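How to budget for a two-arm bench cell

Last updated March 25, 2019

Most first quotes cover the arms and little else. Work through the steps below before you ask for a price, and keep every line on one sheet so that two suppliers can be compared.

Step 1. Write down the task
Name the objects, the surface and the moves. "Pick up toy donuts beside a plate and a bowl" is enough for a supplier to suggest a gripper. "General handling" is not, and you will be quoted for the dearest one.

Step 2. Price the bench as a separate item
You need a top, a frame that the arms can bolt to, and room for cables at the sides. Trivow and Pernow both sell the frame without the top. Check whether brackets are included. Ours were not, and they added £215.

Step 3. List what stands around the bench
Walk round a working cell and note everything that has a plug or a cable. Monitors, keyboards, power strips and overhead cable runs are rarely in the quote.

Two arms at a wooden-topped bench, with toy donuts as the test objects:

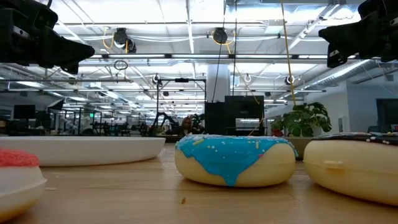
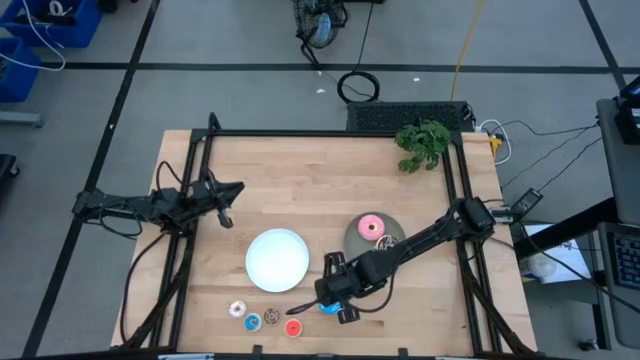
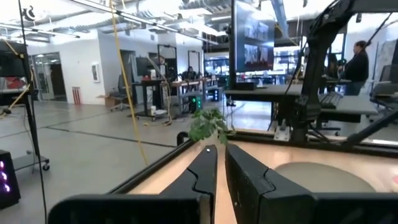
Step 4. Add spares and wear parts
Order one spare set of fingers per gripper. Tunstall charges £80 a set if they go on the first order, and more afterwards. Put spare cables on the same line.

Step 5. Allow for fitting and training
Gunden quoted us £1,728 for fitting, with travel on top. Ask whether the price covers a second visit.

Step 6. Set the contingency
We use 17 per cent of the total before VAT. Do not spend it on extra cameras in the first month.

Before you send the order
Measure the doorway and the lift.
Check the lead time on the arms and on the frame. They often ship separately.
Get the warranty terms in writing.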